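Tamano Solar Pumps – Frequently Asked Questions

Do you supply pumps for sites without grid power?
Yes. Our standard sets run on panels alone, and a generator input can be added when you order.

What is the smallest order you accept?
One set. Dealer prices start at 80 sets a year.

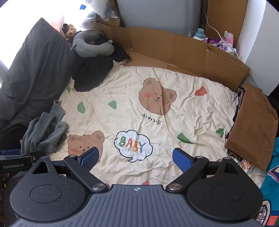 How long does delivery take?
Sets in stock ship within six days. Custom controllers take longer – ask for a date with your quote.

Who do I contact about spare parts?
Write to Marek Bartoš in the parts office. Please include the serial number from the controller.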